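Chapter 4
When the Picking Changes Hands

In this chapter you will look at:
what happens to a job when one part of it is automated
how rosters, pay grades and training respond
why the people closest to the work are often asked last

At Cardoso, a mail-order returns firm, the sorting room used to run on nine people a shift. Each stood at a bin, lifted out whatever had been sent back, looked it over and put it in the right tub. Toys, tools, kitchen goods and odd parts all came through together. A good sorter could clear 200 items before morning tea.

In August the firm brought in two picking arms. Emil Widmer had been a sorter for most of his working life and was moved to the new position of cell attendant. He no longer handles most of the goods. He clears jams, decides what to do with an item the arm has dropped twice, and writes up the faults at the end of the shift. The labour is lighter on his shoulders, he told his supervisor, but he goes home more tired on a Friday than he used to.

His pay grade stayed the same for the first few months. The union argued that judging faults was skilled work and should be paid as such. Management's view was that the attendant organised less and lifted less. Both sides were describing the same job.

Mixed goods are a harder test for a machine than identical cartons. Soft, hard and rounded things lie at any angle, and some end up against the wall of the bin.

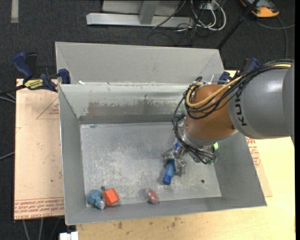

4.1 Tasks and Jobs

A job is a bundle of tasks. Automation usually takes over some of the tasks in the bundle and leaves the others with the worker.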